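Guto's gripper, again

Guto started dropping things in January. The arm would go to the right place, close, lift, and the part would slide out before it had gone anywhere. I blamed the jaw for weeks and printed two new ones, which made no difference.

The trouble was the gripper servo. The horn had slipped a tooth on its spline, so the moving jaw stopped short of closed while the software thought it was shut. Elspeth Munro had the same fault on hers and told me to check the horn screw first. I should have asked her sooner.

To put it right I took the power off, removed the horn, set the servo to its midpoint on the bench and refitted it with the jaw half open. Then I ran the calibration for that joint only. The old closed value was 410 and the new one is 28 lower. I also gave the black cables more slack — they need to clear the top of the arm when it is raised.

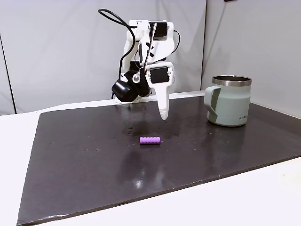 Posted by Elsa Isaksson | 2021-10-15 | Flustthorpe

I use the purple foam cylinder for grip tests as it is soft and easy to spot on the black board. The board wants a wipe, as it shows every speck. I keep the fixed jaw just clear of the surface when setting the height, then bring it down in small steps.

Next job is the upper servo bracket.

18 shares
2 comments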